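Zullix Presents Jokine, a Small Blue Soap Holder for the Sink and the Suitcase

New product from the household company is shaped like an egg and will be in stores from October

Zullix, a family company for bathroom and kitchen goods, is happy to announce the arrival of Jokine, a holder for one bar of soap. Jokine is a rounded shell in bright blue, with a white disc inside on which the soap rests. It will be sold from October in the Stakton shops and by mail order from the Zullix warehouse.

The idea came from the customers. Last year Zullix asked 143 households how they keep their soap at home, and the answers were very different from each other. Many persons keep the bar on the edge of the sink, others in a saucer taken from the kitchen. A good number told us that they went back to bar soap after many years of liquid soap, but they did not find a place for it that they like.

"We read all the letters, also the long ones," says Katia Piras, who is responsible for product development at Zullix. "One lady wrote two pages only about the soap in her guest bathroom. She wanted something with a color, which she can see in the morning without her glasses. I had this letter on my desk during all the work."

Jokine was designed together with the Sadowski studio. Before the final shape was decided, the studio made 3 different models, one of them square. The square one was easy to put in a drawer, but the people who tried it at home said it was not nice to hold. The egg shape was preferred by almost everybody, and in particular by families with children.

The blue was also a matter of long discussion. The first proposal was a gray, to go with most bathroom tiles. In the end we decided that a soap holder can be a cheerful thing, and that a pale green soap looks very well with the blue.

Blue shell, pale green soap on the white disc; the blue shell again
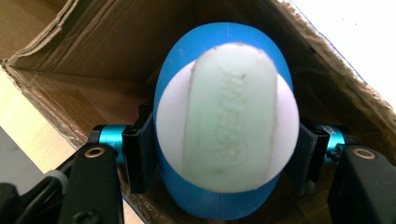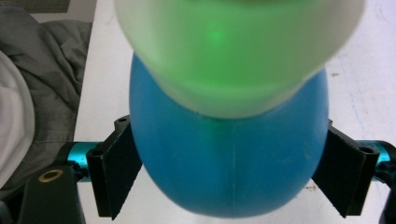
For the care of Jokine, Zullix recommends to take out the soap one time per week and to wash the shell by hand with water of maximum 40 degrees Celsius. Please do not use a hard brush, and let all the parts dry before you put the soap back. The dishwasher is not recommended.

The holder is made for bars of normal size. Soap which is very large can be cut with a kitchen knife, and the second half can be kept in a dry cupboard until it is needed. Customers who are not satisfied can return the product within 30 days to the shop where they bought it, with the receipt.

During the first week of sale, the Stakton shops will have a table where visitors can try the holder and ask questions. Katia Piras will be present at the main shop on Friday from 3 p.m. Journalists are welcome to come without appointment.

Samples for editorial use and further information can be requested from the Zullix press office. Please write in your request the name of your publication and the postal address for the delivery.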